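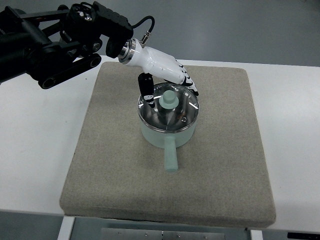
A mint-green saucepan on its beige pad.

The Year I Learned to Cook for One

I moved to Brulunstead in February with two suitcases, a lamp and exactly zero pans. My old roommates kept the kitchen stuff (fair enough, they'd bought most of it), and I figured I'd pick up a set once I was settled. Then the world shut its doors, and there I was in a studio on Keskin Street, eating cereal for dinner at 15 minutes past whenever.

So I started small. One saucepan, one knife, one wooden spoon from the thrift store in Hillton before it closed for the spring. I'd always thought of cooking as something you did for people, with a big noisy table and somebody asking if it was done yet. Making a pot of soup just for me felt a little silly, like dressing up to take out the trash!

The first problem was math. Every recipe I owned fed six. I made my aunt's lentils as written and ate them for nine days, and I still can't look a lentil in the eye. After that I began cutting everything down. Half an onion, a third of a can of tomatoes, the rest frozen in an ice cube tray. Eggs are a pain to divide, so I quit trying and let things be a bit eggy.

The second problem was dishes. I now cook pasta right in its sauce with extra water, stirring a lot, and it comes out thick and glossy and I eat it straight from the pot. My grandmother would faint.

Once a week I walk to the Tovel market, 46 blocks there and back, and buy only what fits in one tote. In July that was corn and peaches nearly every time. I cut the corn off the cob, cook it with butter and a splash of milk, and put a fried egg on top. I've had that supper more often than I'd like to admit.

It's September 2020 now and I still haven't bought the full set. I did get a second bowl, the deep kind, for $15. My sister is driving up next month, and she's already asked what I'm making her. Corn, if there's any left. Otherwise she's getting the pasta, and she can have her own fork.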